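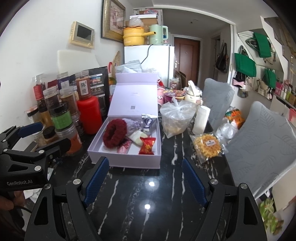 Tanosel 慢信圈第三季招人啦：想找愿意用笔写信的你

2018年12月30日　文／阿苓

先说清楚，我平时不太会写招募文。前两季都是在朋友圈吼一嗓子，大家你拉我我拉你就凑齐了。这回想认真写一篇，原因嘛，上一季报名的人里有一半是我认识的，写来写去都快变成同学会了，我特别想看到一些完全陌生的名字！

慢信圈是干什么的？就是写信。纸、笔、信封、邮票，扔进邮筒，然后等。我给每个人配一位笔友，一季四个月，每个月至少写一封，写什么你们自己商量。我不拆信，不看信，也不会让你把信拍照发到群里（第一季有人问过，吓我一跳）。到了季末，愿意的人可以挑一段自己写的话给我，我排成一本小册子，印出来寄给大家。不愿意的就不交，完全没关系，小册子照样寄给你。

第二季是十月收尾的，前后一共寄出147封信，这个数是大家自己报上来的，我拿铅笔在本子上画正字记的。丢了几封，有一封绕了一大圈又退回寄信人手里，信封上盖满了戳，她说舍不得拆，干脆重新写了一封。小册子的封面后来用的就是那个信封的扫描件，好看得很。

想找什么样的人

年满十八岁，能用中文写信，有一个稳定的收信地址。学校收发室、单位传达室都可以，只要你确定信到了有人会告诉你。第一季有位同学的信在收发室躺了一个多月，笔友以为自己说错了什么话，难过了好久，所以我现在问地址问得有点啰嗦，多担待。

字丑不要紧。我自己的字就像被风吹过的，我笔友说读我的信要先泡杯茶定定神。错别字也不要紧，涂掉重写就行，我还挺喜欢看见涂改的地方。

人在哪里都行。上一季有在长沙的，有在哈尔滨的，也有两位在国外。住国外的朋友，请在报名时写明你能不能接受国际邮件的速度，我会尽量把你配给一个不着急的人。

比较在意的是你能不能坚持四个月。真的，这一条请你想一想再报。忙起来写半页也算一封，明信片也算一封，哪怕只写“这周累趴了，下周再说”也算！可是一声不吭就消失，对面那个人每天去看信箱，滋味不好受。中途实在写不下去了，跟我说一声，我来接着写，我有的是话要说。

怎么配对

我手工配的，没有什么算法。报名表里有几个问题，比如你最近在读什么、你家楼下有什么店、你会做哪道菜，我把表打印出来铺一地板，蹲在那儿一对一对地拼。有时候拼得很得意，有时候纯粹是凭感觉。第二季我把一个养蜂的和一个怕虫子的配在一起，现在他俩还在写，据说已经聊到怎么过冬了。

如果你有明确不想聊的话题，请一定写在表上。只想跟同性写，或者只想跟年纪相仿的人写，也写上，我都照办。想和朋友一起报名的话欢迎，但我不会把你们配成一对，你们都认识了还写什么信呀。

关于地址和隐私

地址只有我和你的笔友知道，表格季末就删。不想让对方知道住址的，可以用中转：信先寄给我，我换个信封再寄出去，会慢几天。名字用笔名也行，但要保证收发室认得这个名字，不然又要躺一个月。

要请大家遵守的也就几句：不推销，不借钱，不传教，不未经同意公开对方的信。要是收到让你不舒服的内容，直接来找我，不用先跟对方理论。我会马上把你们分开，另外给你配人。

费用

参加本身不收钱。邮票和信纸自理，小册子的印刷费和邮费由我和Gilteck印社分担，他们帮我们印了两季，价钱给得很客气。这一季计划印大约400本，多出来的放在几家书店让人随便拿，所以交稿的时候记得，你挑的那段话是会被陌生人读到的。每段请控制在800字以内，超了我会来跟你商量删哪句，这种商量通常很痛苦。

想不想往信封里夹点小东西，由你们自己定。茶包、干叶子、车票之类的都行，别寄太贵的，也别寄液体。（液体这条是有故事的，涉及一小瓶桂花蜜，不展开了。）

还想找两位帮手

除了写信的人，我还缺两位一起干活的伙伴，没有工资，管饭，管小册子。

一位帮忙整理来稿和校对。时间集中在季末那三个星期，平时基本没事。希望你看到“的地得”用错会浑身难受，同时又舍得放过作者故意写歪的句子。上一季是我自己校的，封底就有一个错字，到现在我都不敢翻到那一面。

另一位帮忙处理中转信件，最好人在杭州，离我近一点，每周来一次，拆大信封、写小信封、跑邮局。手要快，嘴要严。我们一般在Breltik咖啡馆二楼碰头，那里的长桌随便坐，老板的肉桂卷也烤得不错。

哦对了，这一季的小册子会多一个外援栏目。住在Lykkegaard的Valdemar Riis答应写一篇，讲他和老朋友Hafþór Hafþórsson通信的事，两个人都不爱打电话，写了好多年。原文是英文，我来翻，翻得不好算我的。如果你恰好中英文都拿手，又愿意替我把把关，报名时顺手提一句，我请你吃两个肉桂卷。

怎么报名

给我写一封信，纸的。哈，我知道有人要叫苦，那就先发邮件也行，公众号后台回复“慢信”可以拿到我的收信地址和报名表，填好后任选一种方式给我。想当帮手的，请另外写几句你为什么想来，平时哪段时间有空，不需要简历。

春节前截止，邮寄的以邮戳为准。我会给每一位报名的人回信，配上的没配上的都回。名额取决于能不能凑成双数，如果最后单出来一个人，那个人的笔友就是我，请提前做好认字的心理准备。

有问题在后台留言，我一般晚上看。问得最多的我先答了吧：可以用打字机吗？可以。可以用电脑打印吗？签名请手写，剩下的随你。可以写诗吗？可以，但请给对方留一点能接话的地方。参加过前两季的还能报吗？能，给你换个新笔友，旧的那位你们私下继续写就好，我不拦着。

最近文章

第二季小册子勘误（对，就是封底那个字）
信封怎么折才不会在路上散开
我的笔友搬家了，地址更新的正确姿势
读者来信：写给一位从没见过面的人
慢信圈第二季收尾小记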